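Huvosent Chore Kit: Set-Up Guide
3 min read

Section 5. Teaching a tidy-up task

Now for the fun part! By the end of this section you'll have a set of demonstrations for a chore that still gives machines real trouble: handling soft cloth near thin wire.

1. Clear the board except for the rack and one cloth.
2. Take a gripper in each hand and open and close both.
3. Start recording, then work at an easy pace (slower than you'd fold at home).
4. Record 40 demonstrations. Crumple the cloth a new way each time.

CAUTION: Keep gripper cables away from the rack's hooks. 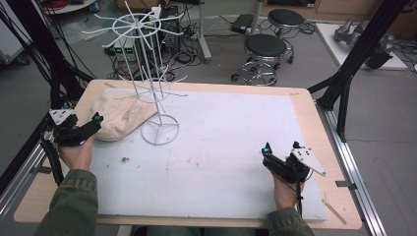
Can a robot do this chore on its own yet?

Sometimes, on a setup it has practiced. Move the rack or swap the cloth and it may well get stuck, so plan to stay close by.

NOTE: Alžběta Murín, who wrote our cloth tasks, likes to stop after 5 demonstrations and watch them back. Try it! Bad habits are much easier to fix early.

5. Save the set under a name you'll recognize, then go to Section 6.

Related
- Section 4: Checking the grippers
- Section 6: First run without hands
- Shop-floor chores: sorting and hanging
- Destia software: release notes, September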